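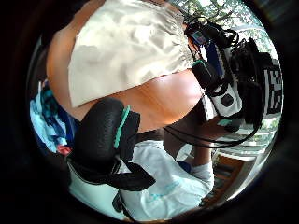
Mornbridge Hand Tracking Kit - Demonstration at Your Place

The Mornbridge kit records how a person works with the hands, so that a robot can later be taught the same task. It is worn on the hand and forearm. Many customers wish to see it working before they order, and for this reason we offer a demonstration visit.

What happens during the visit
Our demonstrator, Mwajuma Rugemalira, comes to you with 2 complete kits. She first wears one herself and sorts clothes, because this is a task which everybody knows. Soft things are also difficult for robots, so the recordings are interesting to look at. After that your own people can put on the kit and try. The visit takes 50 minutes, and questions are welcome at any moment.

What we need from you
- A room with daylight or good lamps
- Free space on the floor or a table
- Some clothes or towels, if you like to use your own
- One power socket for charging

Groups can have up to 6 persons. For bigger groups please write to us first.

Price
A visit costs 300 dollars inside Puvville. If you order a kit afterwards, we take this amount off the invoice. For visits outside the city we add the travel cost.

The kit is also shown at the Pirkunov open day on 17 September 2019, in the Edet hall. Entrance is free, but please register by e-mail.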